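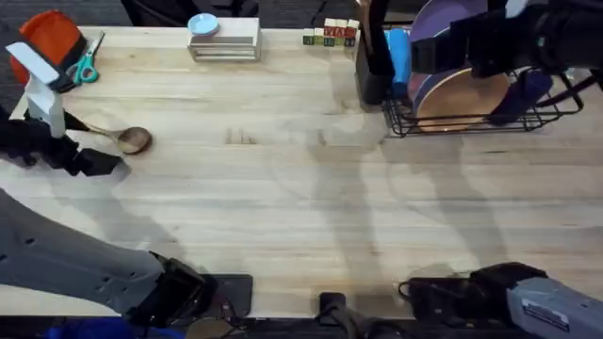 Kolbrún Arnardóttir, contributing writer

2 min read

Stop buying kitchen gadgets. Seriously. I threw out 16 last November and miss none of them. Avocado thing, egg thing, some Peltik slicer with more parts than my bike. All of it washed by hand, all of it stuck in the drawer.

A spoon. Scissors. A decent knife, a pot. Thats dinner, most nights.

And the drawer opens now! People spend 100 bucks to save 30 seconds on garlic, then lose it all at the sink. I dont get it.

Comments

marta_k: you can take my garlic press when im dead

Stosta: Scissors for pizza. Try it.

dlw: kept the egg thing, no regrets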